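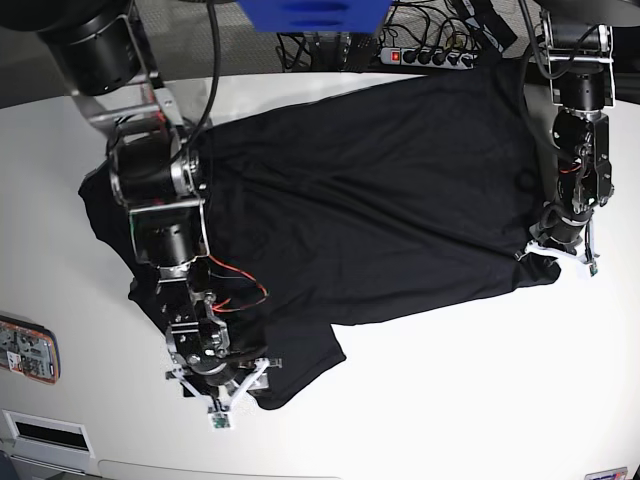 The folding table at Gorach

For nine years Annunziata De Luca folded T-shirts for a living. She still folds some. Gorach, the workwear laundry where she is a shift lead, handles plain black staff shirts for restaurants and hotels, and in the busiest week of September it sent out 845 of them, most finished by hand.

The rest went across a white table at the end of the finishing room, where a pair of robot arms supplied by Stullix has been learning the job since spring. The arms are slow. De Luca needs 10 seconds for a shirt and doesn't look down while she does it. The machine needs 96, and on a bad fold it starts over.

Lakmal Fakir, who manages the site, says speed was never the first question. "I had three people off with wrists and shoulders last winter," he says. "I wanted to know what could be taken off them. Folding is the job everyone ends up on, and it's the one that hurts."

Black cotton turned out to be a hard place to begin. A flat shirt has few edges that stand out, and a sleeve tucked under the body can look like part of it. The arms have to take hold near a corner or a hem, and too much cloth in the grip spoils the line of the fold.
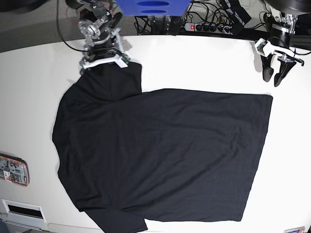

One gripper holds a corner of a T-shirt while the other stays open above the table.

Staff were told about the trial at a shift meeting, and some first heard of it from a driver, which did not go down well. Agata Lombardi, the union rep, asked for two things in writing: no hours cut during the trial, and training paid at the full rate. She got both, though the promise on hours runs only until the trial ends.

"People aren't frightened of that table," Lombardi says. "They're frightened of what gets decided in an office once somebody has a spreadsheet about it."

Oranuch Klinhom came off the ironing line to work with the arms. She sets out shirts, stops the run when a fold goes wrong and writes up what happened. She likes the change of pace but misses the talk at the long bench – the new table is too far away to join in. Her pay has gone up a grade. Her job title hasn't changed, and she has asked about that twice.

De Luca now spends more of her shift on repairs and checking, work that used to be left until the last hour. She says her hands feel better in the evenings. She has also noticed that new starters get less practice at folding, and she has begun teaching them herself before the early shift.

Fakir will decide on a second table after the winter orders are out.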